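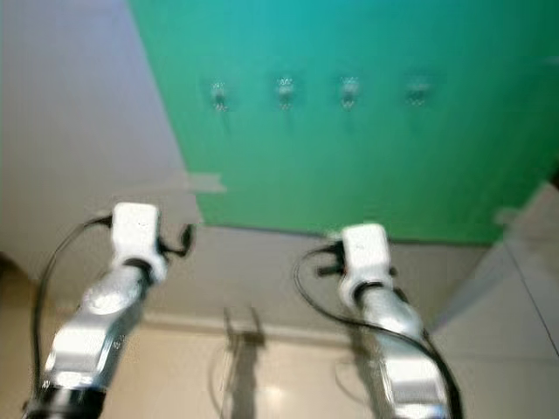 FOR IMMEDIATE RELEASE

Urkivach Comes Back to Ganlow for Its 77th Year, and You're Invited to Supper

GANLOW, August 28, 2024 – My name is Līga Butkienė and I grew up thinking everybody's family put a loaf of bread to bed. We did it on the night of the fall equinox, every year, with a clean dish towel for a blanket and a sprig of dill tucked in next to it, and my grandmother would whisper something over it that she refused to repeat at normal volume. I was in fourth grade when I told my class about it as if I were telling them we had a Christmas tree. You can imagine how that went!

The night is called Urkivach, and Ganlow is going to celebrate it for the 77th time this fall. I've been asked to write the announcement, which usually gets written by somebody with more restraint, so please bear with me. The short version is that on the night of the equinox we'll have a lantern walk, a big shared supper and the reading of the names at Lukoševičius Hall on Mill Street. The doors open at 5 p.m., the walk leaves from the front steps at sundown, and we sit down to eat at 8. Everyone is welcome, whether your people came from Drosta or you moved here last week and saw the poster at the pharmacy.

Now the long version.

Drosta is the village most of our families came from. It was a small place with a river, a mill and (if you believe the old letters) a great deal of arguing about the mill. Urkivach was the night the last of the rye was in. The oldest person in each house baked one dark round loaf, and that loaf had to spend the night in the house uncut, while the family ate the heel of last year's bread, soaked in hot milk with honey and caraway. In the morning the youngest child woke the new loaf up by knocking on it. If it sounded hollow, winter would be kind. My brother knocked on ours so hard one year that he put his fist through the crust, and we had a perfectly nice winter, so I don't know what to tell you about that.

When the families settled in Ganlow there wasn't any rye to bring in. Most of them worked at the furniture factory or on the railroad. They kept the night anyway, first in their kitchens and then all together in a borrowed church basement, and that first shared supper is the one we count from. The lantern walk got added here. In Drosta people walked from the field to the house, but in Ganlow they had no field, so they walked from the factory gate to the basement door instead, carrying whatever light they had. My grandmother carried a bicycle lamp. I still have it, and no, it doesn't work.

There will be some new things this year and I want to get them all down before I start telling stories again.

The supper is bigger. We've set places for 200 people, and the long tables will run out of the main room and onto the covered porch. If you sat in the hallway last year with a plate on your knees, I am sorry, and there's a real chair with your name on it this time. Well, not with your name on it. But a chair.

The bread is going to be better, too. I can say that because I'm not the one baking it. Normunds Kazlauskienė has taken over the ovens from his uncle, and back in July he held a test bake with the old Drosta recipe and a sour starter that he feeds more reliably than I feed my cat. I ate so much of it that I had to lie down in my car. It's dark and chewy and a bit sweet, with the caraway left whole. He'll have loaves for sale at the side door from 5 p.m. until they run out, and they do run out, so please don't stroll up at 7:45 and give me that look.
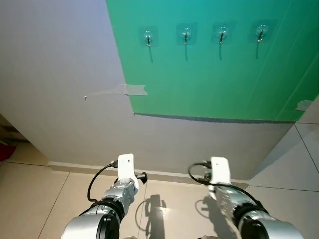
Silver robot arms in front of a teal-green wall panel.

The lantern walk has a new route. Mill Street is torn up at the river end, so we'll go up Chestnut, past the library, around the duck pond and back down the hill. It's a little longer than the old way but it's paved all along, and strollers and wheelchairs can manage it fine. Bring your own lantern if you have one. If you don't, there's a table inside the front door with paper, glue and sticks, and Gintarė Strazds will show you how to fold the eight-sided kind. She taught me last year. Mine looked like a crushed milk carton with a light in it and I carried it with my head high.

The singing! I nearly forgot the singing. Edgars Juška is leading it again, and he's asked me to pass along that you don't have to know the words. The songs are mostly call and answer, with one person singing a line and everyone else singing it back, and the lines are short. "Sleep, loaf, the frost is out looking for you" is how one of them starts. I think it's the prettiest one, though Edgars prefers the one about the miller's goat, and he'll sing all of the verses if you let him get going.

"People worry that they'll do it wrong," Edgars told me when I called him about this release. "My father sang it flat for his whole life and he never missed a year. Come and sing it flat. I'd much rather have you loud."

After supper comes the reading of the names. For anyone who hasn't been, this is the quiet part of the night. We turn the lights down, pass the heel of last year's bread from hand to hand, and anyone who wants to can say the name of a person they miss. You can say one name or a few. You can say nothing and pass the bread along. The first time I said my grandmother's name I had planned a whole little speech, and then the bread got to me and all I managed was "Grandma," and the woman next to me (whom I'd never met) said "Grandma" right back, as if it were one of the songs. I think about that a lot when I'm doing the dishes.

We'll also have a small display of letters, dish towels and photographs from Drosta families in the back room. Riaan Naidoo has been scanning the letters since spring. He married into one of the old families and is now more of a stickler about Urkivach than any of us born to it. I asked him for a sentence for the press and he gave me several.

"My wife's great-aunt wrote home every week and she was furious in nearly every letter," Riaan said. "The flour here was wrong, the water was wrong, the neighbors put sugar in everything. Then you get to the letter after her first Urkivach in Ganlow and she says the loaf came out well and the neighbors ate it all. I read that one out loud to the kids. Anyone with letters in a drawer, please bring them along and I'll copy them and hand them straight back."

The money part, quickly. Supper is $12 for adults and free for kids under 10, and nobody is turned away at the door. The walk, the singing and the display are free. Anything left over after the groceries goes to fixing the hall roof, where we're still $3,000 short. If you've ever sat under the drip by the coat rack you know why I'm bringing it up.

What to wear: anything. A few people wear the embroidered vests, and I wear a fleece. It gets chilly on the hill and the porch tables have a breeze, so I'd bring a layer.

What to bring: a lantern if you have one, a clean dish towel if you're taking a loaf home, and a container for leftovers. There will be beet salad, potato pancakes, smoked fish, the mushroom pie (yes, that one) and honey cake. Let us know ahead of time if you can't eat something. There's a meatless table every year and I'll tell you a secret, the meatless table has the better pickles.

If it rains, we walk anyway – we've done it in rain, sleet and one time in a power cut, which was lovely as it made all the lanterns look so good. If there's lightning we'll stay in the hall and walk in a circle around the tables. The kids are hoping for lightning.

You can reserve supper seats by stopping at the hall office any afternoon or by leaving a note in the green book at the Ganlow library desk. Please write your name clearly and put down how many are coming, including the babies. Reporters and photographers are welcome at all of it except the reading of the names, where we ask that cameras and recorders go away for a little while. Edgars, Normunds and I are glad to talk before the event, and Normunds will probably feed you.

About Urkivach in Ganlow

Urkivach is the bread night of the Drosta families, kept each year on the fall equinox. The Ganlow supper is put on by the people who eat it, and it meets at Lukoševičius Hall, Mill Street, Ganlow.

Press contact: Līga Butkienė, at the hall office, afternoons. Let it ring for a while, the phone's in the kitchen.

###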